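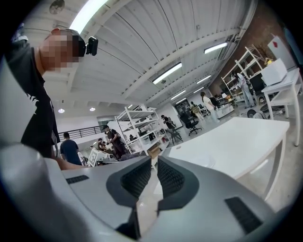 Rebounders all walk backward, a reader wrote under our last soccer equipment review, and the ones that don't walk have a net that goes slack in a month. Both complaints are fair for the low end of the market. The Clako Frade is sold as the answer to them, so most of the testing went into frame movement and net tension.

What you get

The Frade is a single-face steel rebounder, 92 inches wide and 46 inches high. The frame comes in six tubes with push-button joints. The net hooks on with bungee loops, and two rear legs set the angle. Four ground stakes, a carry bag and a battery-powered hit counter are in the box. The counter clips to the top bar and reads vibration.

Assembly is easy with two people and awkward with one. The net must go on before the rear legs, which the instruction sheet mentions only on the back. If you fit the legs first, the lower corner loops will not reach.

Pass return

At the steepest of its three settings the Frade returns a firm ground pass along the ground, at a useful pace, from anywhere up to 15 yards. The middle setting lifts the ball to shin or knee height and is good for first-touch work. The flattest setting is meant for volleys and headers. It throws the ball high enough, but the direction is less predictable, and balls that strike near the side tubes come off short.

Sessions were 200 passes each, mostly with a size 5 ball. A size 4 came back a little faster on every setting. The counter stood at 1,601 when the net was first checked for wear. Two bungee loops on the bottom edge had frayed covers, with the rubber inside intact. Tension across the middle was close to new. The bottom third had loosened slightly, and moving those loops one hook over corrected it.

The counter misses soft touches and sometimes registers a heavy shot twice. Treat its number as an estimate.

Frame movement

On natural grass with all four stakes in, the frame did not shift during ground passing. Repeated hard shots from 12 yards worked the front stakes loose on soft soil – longer stakes would help, and the holes in the feet are wide enough to take them.

On artificial turf, where stakes are not an option, it walks. Two sandbags over the rear bar stopped this for passing and reduced it for shooting. Clako does not include sandbags or sell them for this model.

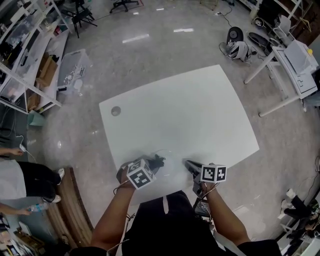
Compared with the Brovby and the Lustness

The Brovby is heavier and stays put on turf without added weight. It has only one angle and does not fold, so it suits a fixed spot in a yard. The Lustness costs less and packs smaller, but its net is tied instead of hooked, and retying it takes most of an evening.

For someone who carries a rebounder to a field every Sunday, the Frade is the better choice of the three. For shooting practice on turf, buy the Brovby.

Faults noted

One push button stuck after rain and needed a drop of oil. The bag zipper is light for the load. The rubber feet leave black marks on concrete.

Rating: 7 out of 10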